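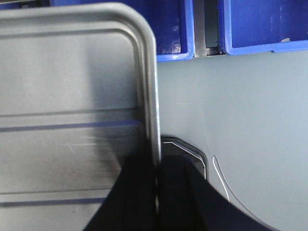 A light gray tray with a rolled rim, with two blue plastic bins behind it.

FOR RELEASE 14th March

Plulov to take back and reissue serving trays for community kitchens

Plulov, the kitchen equipment lender, will open a tray exchange for community kitchens, school cafeterias and meal programs in April. Kitchens that join will be able to hand in worn or mismatched trays and receive a sorted set of the same size in return. There is no charge for the first exchange.

The exchange will run out of Plulov's building on Fan Street, where the company already lends stockpots, sheet pans and folding tables to groups that cook for events. A room at the back of the building has been refitted for sorting trays. It has new shelving along two walls, a long work table and a stock of blue plastic bins for holding trays and small items between one step and the next.

The opening stock is 400 trays. Of these, 323 came from Suvico, a catering company that closed its banquet service last year and sold off what was in its storeroom. The rest came from Plulov's own shelves.

"Most kitchens we lend to have plenty of trays," said Ohemaa Osei, who manages lending at Plulov. "They have six kinds, and the six kinds don't stack. You end up with a leaning pile on top of the refrigerator and somebody has to hold it while somebody else gets the one from the bottom."

How the exchange works

A kitchen that wants to take part fills out a one-page form giving the number of trays it uses on a normal day, the sizes it has now and the width of the shelves or racks where the trays are kept. Plulov's staff then match the kitchen to one of the sizes in stock. If there is a match, the kitchen is given a drop-off time and brings its old trays to the Fan Street loading door.

Trays should be brought in clean and dry, without liners or labels. They may be stacked in boxes or tied in bundles. Staff will count them at the door and give a receipt. The kitchen leaves with its replacement set on the same visit.

A kitchen can exchange up to 200 trays at one time. Larger kitchens may apply for a second exchange once the first round of requests has been filled.

Trays that come in are looked at one at a time. The rim is checked first, all the way around. A rolled rim that has opened up or been crushed can hold food and water, and a tray in that condition is taken out of use. Next comes the flat of the tray, which should sit level on the table. Light scratches and streaks are accepted. Dents that make the tray rock are not.

Trays that pass are washed, measured and put with others of their size. Trays that fail are kept apart and go to a metal or plastics recycler, depending on what they are made of.

Scratches and wear

Plulov expects questions about the look of the trays and wants kitchens to know what they will be getting. These are used goods. Many of the gray trays have fine scratch marks on the face, and the finish is duller in the flat part than on the rim. Plulov does not polish or recoat trays before they go out.

"We talked about polishing them and decided against it," said Ezequiel Contreras, who set up the sorting room. "It takes a long time, and after a month of use you can't tell. What people do notice is whether the corners match. If the corners are rounded the same way, the trays nest. If they aren't, you can push all you like."

Contreras spent the winter measuring trays from different suppliers and found that trays sold as the same size often were not. Differences in the height of the rim caused the most trouble in stacking. The exchange therefore sorts by rim height and corner shape as well as by length and width. Each set is tagged with all of these measurements so that a kitchen can order more later and get trays that fit with the ones it already has.

Tags are tied to the bundle and not stuck to the trays. In an earlier trial, adhesive labels left a residue that took longer to remove than the rest of the washing.

Results from the trial

Plulov tested the exchange last fall with 2 kitchens. One was the lunch program at Botness Community Hall, which serves a hot meal to older residents. The other was a school cafeteria that shares its dishroom with an evening cooking class.

Peiyu Zeng, who runs the kitchen at Botness, said the hall had built up its trays over many years from donations, closing sales and leftovers from other groups. Some were too wide for the drying rack and had to be leaned against the wall behind the sink.

"We gave back everything except the ones we bake on," Zeng said. "Now they all go in the rack. Drying up used to take two people and it takes one, so the other person can start on the tables."

Zeng asked for one change after the trial. The first sets were handed over in tall bundles that were too heavy for some of the hall's helpers to lift out of a car. Bundles have since been made smaller, and kitchens can ask for them to be split again at the loading door.

The school cafeteria asked for more time. Its trays were in use every day and could not be spared until the replacements had arrived. For kitchens in the same position, Plulov will now send out the new set first and collect the old one within a week. A refundable deposit is required for this option.

The sorting room

The back room was used for storing tablecloths and chair covers until last summer. Those have moved upstairs. Blagoje Pavlović, a carpenter who has built fixtures for Plulov before, made the shelving. The shelves are set close together so that no stack gets too high, and each one has a low lip at the front.

The bins were chosen because they are easy to see into and can be rinsed out in the deep sink. They are used for trays waiting to be checked, and also for the smaller things that turn up with a delivery, such as tongs, lids and spoons. Small items that can be traced to a kitchen are returned to it. Others are held for a month and then added to the lending stock.

Bins are emptied and wiped down at the end of each shift. Crumbs, bits of paper and scraps of tape collect in the corners, and the staff would like them gone before the next load comes in.

Cost

The first exchange is free to any community kitchen, school or meal program within Plulov's delivery area. Later exchanges will carry a small handling fee, to be announced before the summer. Kitchens that have no trays to hand in may buy a set outright if stock allows, but exchanges will be filled first.

Commercial restaurants and hotels are not eligible at this time. They are welcome to donate trays, and Plulov will pick up larger donations by arrangement.

"The Suvico trays gave us a good start since so many of them were the same," said Shuzhen Hao, Plulov's director. "That won't last. Once the exchange is open we'll be getting a few of this and a few of that, and the sorting will be slower. We would like kitchens to apply early and to be patient with us in the first weeks."

Hao said the company will look at the results in the fall and decide then whether to add other items. Cutting boards and lidded food pans have been requested most often. Cutting boards are unlikely to be included, as worn ones are hard to clean well enough to pass on.

What the exchange will accept

The following items will be accepted from the opening day:

Flat serving trays with a raised rim, metal or plastic
Cafeteria trays without compartments
Sheet pans in full and half sizes
Drip trays and rack trays, if flat and undamaged

The following will not be accepted:

Trays with compartments
Wooden or wicker trays
Trays with broken, open or sharp rims
Nonstick pans with a peeling surface
Glass or ceramic of any kind

Kitchens that are unsure about an item may bring one piece to the front counter during lending hours and have it looked at before they apply.

Applications

Forms are available now at Plulov's front counter and by mail on request. Completed forms can be handed in at the counter or posted to the Fan Street address, marked "Tray Exchange." Requests will be handled in the order they are received, and each kitchen will be told in writing whether a matching set is in stock. Drop-off times will be given out from the beginning of April.

About Plulov

Plulov lends kitchen and dining equipment to community groups, schools and event organizers. Its stock includes cookware, serving pieces, tables and table linens.

Press contact: Ohemaa Osei, Lending Manager, Plulov, Fan Street. Visits to the sorting room can be arranged for members of the press during lending hours.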